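Search talks and notes Search
Home Talks Speakers Archive Contact

The Drawer of Good Intentions: Speaker Notes
By Dewanti Santoso
August 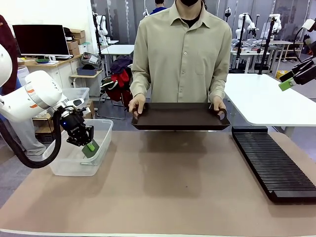
Slide 1. Tray, bin, sponge.

Wait for the latecomers. Say good morning even if it's ten past twelve.

Open with the move. When I left the Tirik apartment I owned 993 things, counting each fork. I counted each fork. Let that sit.

Ask for hands: who has a kitchen drawer they can't open all the way? Leave mine up.

Slide 2. The storage business. Zovbridge will rent you a unit for the stuff you bought bins for. I had one for nine years. Over 2,000 dollars went into keeping a fondue set at a steady temperature. Don't do the fondue voice, it died in rehearsal.

Slide 3. Serena Fiore's rule, which she gave me free of charge and mentions often: a thing gets 24 hours on the table. If you haven't put it to use by then, it goes out the door. Tell the story of her husband's trombone. He got it back.

Slide 4. Gifts. Slow down here, people get upset. My aunt's Sartori platter has been to four addresses and has yet to meet a roast. I still have it. Admit this before someone asks.

Slide 5. Buying containers first. Big laugh or total silence, depending on the crowd. If silence, skip the Bruller catalog bit and go straight to the garage.

Water break. Drink it, don't just hold it.

Slide 6. Homework: one shelf, tonight, with the radio on. Then questions. If the man with the label maker comes back, take his question last.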